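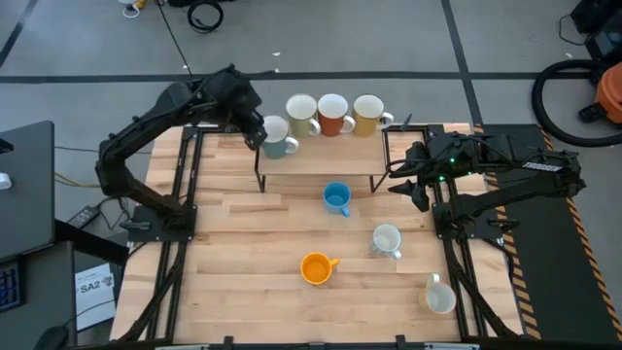
Bech countertop shelf with mugs from the Mivura range. Shelf and mugs are sold separately.

Bech Countertop Shelf

The Bech is a low shelf that stands on a counter, table or workbench and gives you a second level for cups and mugs. It has a flat top in light wood and thin black metal supports. There is nothing to screw to the wall, and you can lift it off when you want to wipe down the counter.

Space underneath stays open. Most customers keep the mugs they use every day up top and put the rest in front or below. A single row along the back is the easiest way to load it if you want to grab a mug by the handle without knocking the one beside it. Turn all the handles to the same side - right for right-handed people, left for left-handed.

Assembly

The shelf comes flat in one carton with the top, the supports and a bag of screws. Allow 20 minutes. Tighten the screws by hand first, set the shelf on a level surface, then finish with the hex key. Check them again after 3 months of use.

Care

Wipe the top with a damp cloth and dry it right away. Do not leave wet mugs standing on it overnight. A thin coat of food-safe oil in September, before the heating comes on, will keep the wood from drying out. The supports only need dusting.

About the mugs

Mivura mugs are sold one at a time, so you can put together your own set of colors. Plain mugs come in muted shades such as sage green and rust red, with a white handle. There are also faceted and patterned styles, and these go well next to the plain ones.

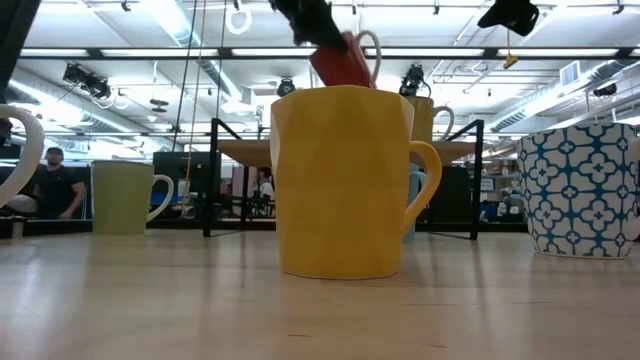

Faceted mug in mustard yellow, with plain sage green at left and the blue floral tile pattern at right.

The faceted mug is taller and its handle matches the body. Check the height of your cabinet before ordering several.

Please do not stack mugs on the shelf. Handles chip easily when one mug slides off another, and chips are not covered by the guarantee.

Ordering

Orders ship from the Skistier warehouse. For cafes and offices, Pilar Lagos handles quantities up to 500 mugs. For larger orders, up to 2000, write to Gijs Desmet and include the colors you want and a delivery address. Replacement screws and hex keys are free on request.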